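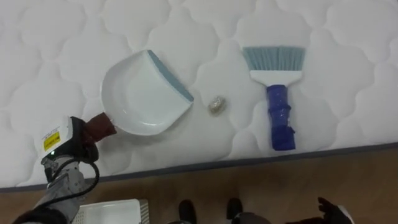

The planner that Grarkora ships with its two-arm household stack does not store a trajectory for sweeping. It stores a graph of conditions. Each condition names an object, a region and a tolerance, and the controller is free to satisfy it any way the arm allows. Dustpan work is a useful test of the idea, and a soft bed is a harder place to run it than a tabletop. With the left gripper closed on the dustpan handle and the brush still lying on the quilting, the graph has one condition met and several open: the second tool has to be acquired, the lip of the pan has to sit against the surface, and the small crumpled piece between pan and brush has to cross that lip. The order of the first two is left to the planner. The third depends on both.

Bastien Renaud wrote most of the planner and maintains it with a small group at the company's Clistholm office. He came to it from motion planning for machine tools, where the workpiece is rigid and the fixture is known to a fraction of a millimeter. Neither holds for bedding.

"A mill tells you where the part is," Renaud says. "A mattress gives you an opinion about where the part was before you touched it."

The software is split into four processes that share a clock. Perception publishes object estimates with a covariance attached. A contact estimator, called Semple, reads joint torques and reports what each tool is probably touching. The planner consumes both and emits short segments of motion. A low-level controller executes those segments under impedance control and can reject any segment that would exceed its force limits. Rejections go back to the planner as new constraints, with the offending pose attached.

Most of the engineering effort in the past year went into Semple. The earlier version used a single stiffness value for each surface, entered by hand in a configuration file. That was good enough for counters and floors. On a quilted surface the stiffness changes over a few centimeters, low on the puffed part of a panel and much higher along a seam. A pan lip pressed with constant force rides up at one and sinks at the other, and the gap under the lip opens and closes as it travels. Small debris goes under the pan instead of into it.

The current version keeps a local stiffness map that starts flat and is filled in as the tool moves. Each cell stores a mean, a variance and the time of the last contact. Cells that have not been touched for several seconds drift back toward the prior, on the assumption that something may have shifted. The map is coarse by design. Renaud's group tried a finer grid and found that torque noise filled it with structure that was not there.

Perception has its own difficulty with pale tools on pale bedding. Depth cameras return poor data on low-texture surfaces, and a white pan has few edges that stand out from white fabric. The group's answer was to stop treating the held tool as something to be found in the image. Once a grasp is confirmed, the pose of the tool is computed from the arm's kinematics plus a grasp offset, and the camera is used only to correct the offset. The correction tracks whatever feature has contrast. A colored rubber strip on the lip is a good one, and it happens to mark the part of the tool that matters.

Debris is handled in the opposite way. There is no class label for it and no model. Anything small that sits above the fitted surface and is not a known tool becomes a candidate, with a centroid and a rough extent. The fitted surface is where this goes wrong. A seam shadow can pass for an object, and a flat scrap in the bottom of a seam can pass for nothing. The filter that separates the two looks at the candidate from several wrist positions and discards anything whose apparent height changes with viewing angle.

The tooling around all this is plainer than the planner and, by the group's own account, took longer. Every run is written to a log that can be replayed through any of the four processes in isolation. A replayed log must produce the same outputs bit for bit, which ruled out several convenient libraries and forced the group to write its own scheduler. The regression suite now holds 3948 logged segments. A change to the contact estimator runs against all of them before it can be merged, and the full pass takes 23 minutes on the build machines.

The viewer, Premmont, shows the condition graph beside the synchronized camera streams. Clicking on a condition jumps to the moment it was first satisfied, or to the last moment it was evaluated if it never was. The second case gets most of the use. A typical session begins with a condition that stayed open and works backward through the rejected segments until the constraint that blocked it turns up. In one log from June the culprit was a force limit copied from the hard-floor profile. In another it was a clock offset of 9 milliseconds between the wrist camera and the arm, small enough to pass the startup check and large enough to smear the stiffness map by one cell.

Two-arm coordination remains the least settled part of the system. Sweeping needs the brush and the pan to move relative to each other, with the surface as a third party that deforms under both. The planner treats the pair as a closed chain while the bristles are in contact and as two separate arms otherwise. Switching between the modes costs 115 milliseconds, most of it spent recomputing limits, and during that interval both arms hold position. A person watching sees a short pause before each stroke.

Renaud would like to remove the pause by computing the closed-chain limits ahead of contact. The obstacle is bristle compliance. Until the brush touches, the estimator has only a prior for how far the bristles will bend, and a splayed brush bends differently from a new one. A branch that learns the value from the first stroke and reuses it for later strokes is under test. It performs well when the brush stays in the gripper between strokes and poorly when it is put down and picked up again at a different angle.

Work on the branch continues. The release that contains the new stiffness map went to existing Grarkora customers without it, with the mode switch left as it was and the hold interval listed under known issues.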